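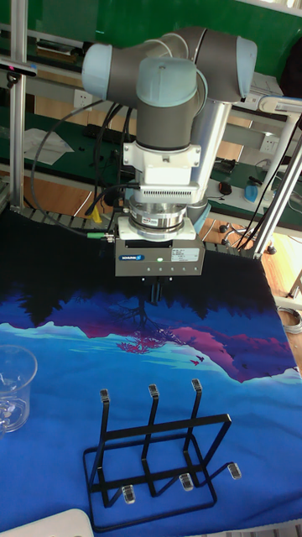
Woad is a slow plant to love, and Graça Teixeira has been growing it at Lovstead for long enough to be forgiven for going on about it. I could have listened all day! She dyes wool with it, mostly for knitters, and she sees its colours everywhere once you get her started. The pale blue of the caps on that robot arm's joints, for instance, is close to what she calls a "first-dip blue", the shade a light fleece takes after a short spell in a tired vat. "People ask for navy," she says, "and then they see the pale ones hanging up and go home with those."

She came to it through a packet of seed from a friend, Keir Chisholm, who keeps bees over at Tanley and wanted something yellow flowering early. He got his flowers in the second spring. She got the leaves in the first summer, picked them in September with her sleeves rolled up, and made what she cheerfully describes as "a bucket of swamp".

"It was beige," she says. "I had read four books and I made beige. I was so cross that I planted twice as much the next year."

The trick, or one of them, is air. You steep the torn leaves in hot water, strain them, make the liquid alkaline with soda ash and then whisk until the froth turns blue and sinks back to green. After that the oxygen has to come out again before the wool goes in, and the vat ought to look a sort of murky yellow-green. The wool comes up the same colour. Then it meets the air and goes blue in your hands, and this is the part I'd travel miles for.
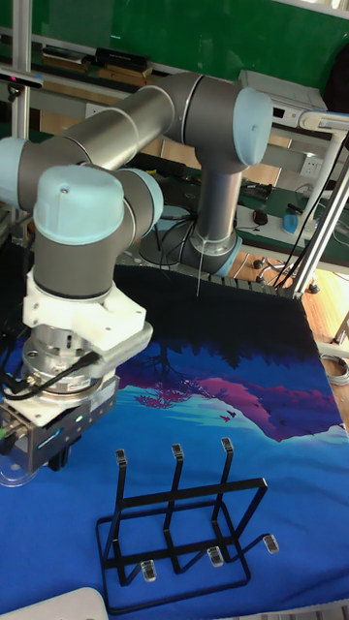 "I still shout," Teixeira says. "Every time. My neighbour used to come to the fence to see if I'd hurt myself."

She now has some 400 plants in the long bed behind the shed, and two old jam pans that are never allowed back in the kitchen. Her favourite yarn is a soft two-ply from a small flock of Shetlands, which drinks up the dye beautifully (her word, and having squeezed a skein I'm adopting it). She never tries to match a batch. If a jumper needs more wool than she has dyed, she tells the knitter to put the odd skein in the cuffs.

Would she tell a beginner to start with indigo powder instead? She thinks about this for quite a while. "It's easier, and it's lovely stuff. But grow a few woad plants as well, at the back somewhere. Pull the flower stalks off before they seed or you'll have it in the lettuces."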